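Culwood > Projects > Nerner tabletop cell > Progress reports > August

Nerner cell: progress report to Grirberg

Prepared by Keir Halliday, Culwood

1. Work this period

Most of August went into the upkeep of the arm and getting the cell back to a state where two people can set it up the same way. The arm stayed in service apart from the cable work described below. We have logged 313 hours on the gripper since it was fitted.

The cables on top of the arm were re-routed after we found one rubbing at the elbow. They are now held with straps and have enough slack for the full reach over the table. We drive the arm slowly to both ends of its travel each morning before 9 and check the slack by eye. The camera at the wrist had drifted slightly on its mount, so it was re-seated and calibrated again. The bolts at the wrist flange were marked with paint pen at the same time.
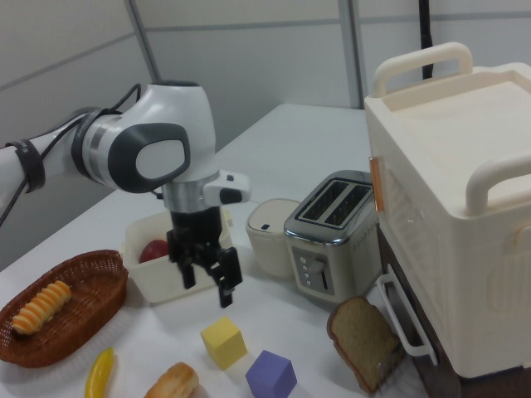

Figure 1. Gripper open at the white container, with the camera module at the wrist.

2. Table layout

The kitchen layout has not changed from the one agreed with Grirberg in the spring. The toaster, canister and toy oven stay at the back and right of the table. The basket and the white container go on the side nearer the arm, and the foam cubes stay out in the open at the front. Crichton asked whether the basket could be swapped for a rigid tray, which would be easier to locate. We would like to keep the basket for now. Its rim is the part of the layout most likely to catch a finger, and the approach height has been set with that in mind.

Approach height over the basket is now a separate setting from the one used for the container. The old shared value was a compromise and gave us several light touches on the rim in July. Anyone changing the basket has to run the height check again and initial the sheet on the cabinet door.
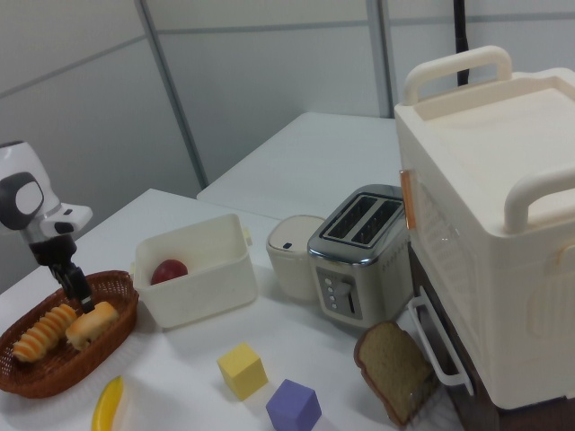

Figure 2. Fingers pointing down over the bread roll in the basket.

3. Maintenance

The service interval for the gripper has been set at 1000 hours, with a finger inspection every 66 hours. At each inspection the fingers are wiped down, checked for play and closed on the gauge block. One pair was replaced this period for wear on the inner faces. We hold 2 spare pairs. The table top is wiped at the end of the day with a damp cloth only, as the solvent we used earlier left a film that upset the wrist camera.

4. Open items

The replacement cable is on order through Crichton and has not been shipped. The existing one has been sleeved and is fine to run on in the meantime.

The written setup procedure is in its second draft. It still needs the section on restarting after an emergency stop, which Keir will finish before the next report.

Spending is within the maintenance line of the budget. We are not asking for any change to the funding schedule.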